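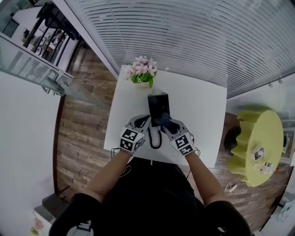

Erndale Campus Facilities and Telecom Desk

Desk phone swap continues in Drondholm Hall

The replacement of desk phones in Drondholm Hall moves to the second floor on Monday. The first floor is finished, with 29 phones changed over, and 16 remain upstairs. Offices on the second floor should expect to be without a phone for part of the morning.

Most of the calls we get about desk phones concern the handset and its cord, so please look yours over before Monday. A coiled cord that has twisted on itself can be straightened by unplugging it from the handset, letting it hang and plugging it back in. If the line crackles when the cord is moved, the cord needs replacing. We keep spare black cords at the Skidel Street counter and you can pick one up without filling out a form. The limit is 2 per office.

Handsets can be wiped with a slightly damp cloth. Do not spray cleaner on the earpiece or the mouthpiece.

Before we come by, please clear the area next to the phone. Plants can stay on the desk if they are out of the way of the cords — cups should go somewhere else. Leave the old phone plugged in, and keep the handset and cord together with it. Extension numbers and voicemail greetings will not change.

The Štěpánek Annex is not part of this round. Offices there will get a separate notice in December.

Questions can be left at the counter until 2 p.m. on weekdays.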